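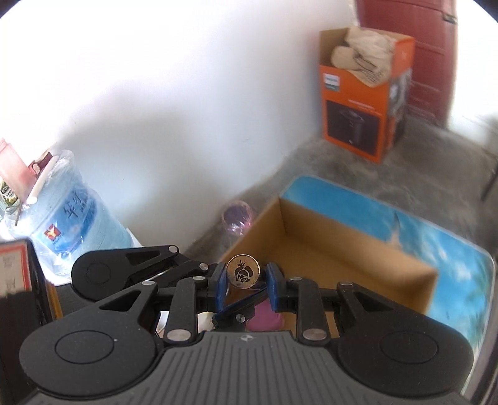
hsiuying_c
Posted October 29, 2023, 9:14 am

I would like your opinion about pricing small challenge coins for a garden club. Our rose society has 54 members and every autumn we give something to the people who helped at the show. Until last year it was a printed certificate, but many members told me they put it in a drawer. So this year I want coins. The design I like has a black rose on a dark center with a thin gold rim, and the petals and leaves have a gold outline. My question is about the quantity. The supplier, Wokov, has a minimum of 300 pieces for this style. Another shop, Flultgate, will make any quantity, but each coin costs 3 times more. I do not know which is wiser. If we buy 300, we have enough for many years, but maybe the club will change its emblem.

Thank you for reading. Excuse my English if something is not clear.
Hsiu-ying Chow

gosling_roses
Your English is fine. Take the 300. Do not put the year on them and they never go out of date. We ordered from Wokov for our dahlia group and still hand them out to guest speakers, judges, and the man who lends us the tent.

petalpusher
I disagree with Gosling. A box of leftover coins is money you can't spend on anything else. What does the club have in the bank? If the coins take half of it, the answer is easy.

hsiuying_c
It would be a little less than a third of what we have. The show in September brought in less than we hoped because of the rain on the second day.

petalpusher
Then I'd go small this year. Order from Flultgate for the helpers only and see if people like them.

oldmulch
Is a black rose a good choice for a rose club? There is no truly black rose. The "black" ones are very dark red, and they look almost black in bud and in cool weather. Some of our older members would write letters about it.

hsiuying_c
Yes, I know this, and two members already said the same to me. But we tried red on the computer and at coin size it looked like a cabbage. With black and gold you see the petals clearly. I prefer that people recognize the flower, even if the color does not exist in the garden.

oldmulch
Fair enough. I still would have tried yellow.

clay_and_lime
Two practical things. First, ask for a sample before you pay for the full order, even if they charge you for it. Colors on a screen are not the colors on metal. Second, ask who owns the mold. With Clusirov, where we bought ours, the mold fee was separate and they kept it for 2 years. After that we had to pay for a new one. If you order small now and want the same coin later, this matters a lot.

hsiuying_c
I did not think about the mold. Flultgate does not write anything about it on the order form. I will send them a message on Monday.

gosling_roses
That is my point, though. Small order, then another small order, then a mold fee, and in the end you have paid for 300 coins and you own a lot fewer.

petalpusher
Only if they reorder. Plenty of clubs do a thing like this once and then the next president wants mugs.

clay_and_lime
Could you share an order with another club? Same shape and rim, different center. Some makers count it as one order, some don't, so you would have to ask.

hsiuying_c
This is a good idea. There is an iris society in the next town and I know their secretary a little. I will ask both suppliers if two designs can go in one order, and I will ask about the mold in the same message. If Wokov says yes, I think our board will accept the larger quantity. If they say no, I will follow petalpusher and buy only for the helpers.

oldmulch
Irises come in a much better black, by the way. Tell the secretary.

hsiuying_c
I will tell her. I will write again when I have the answers.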